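Residency Diary, Rotport House
March, evening entry

The kitchen was handed back to the House at 3 this afternoon, and the residents were notified by a card under each door. Graça Vieira signed for the keys on behalf of the residents. Dinner was served at the usual hour, and the temporary arrangement in the east hall has been withdrawn.

The account for the works was examined after dinner. The stone was charged at 949 and the fitting at 600, both as quoted by Slanina. A further 50 was entered for delivery - this had not been agreed, and I have written to ask for its removal. Payment of the balance will be held until a reply is received.
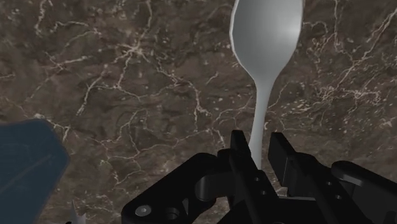

I then returned to the matter of the reading list. Kimie Kudo has proposed that the spring lectures begin with the river trade and leave the guild records until later, when the copies from Zasby are expected. I support the change. Kvido Kolář does not, and his objections were recorded in full at his request. He holds that the trade cannot be understood without the guilds, and he may be right, but the guild papers are not yet in a condition to be read aloud to anyone.

Pauline Bickerstaff has accepted the opening lecture. Her letter asks for a lectern of a proper height and a glass of water, both of which can be provided. Travel costs will be met by the House.

The boiler was noisy again from nine o'clock. I wrote until ten, completed four pages of the chapter on tolls, and struck out one of them. The second footnote still lacks its source. Natália Šimko is to be asked for it in the morning, before she leaves for the archive.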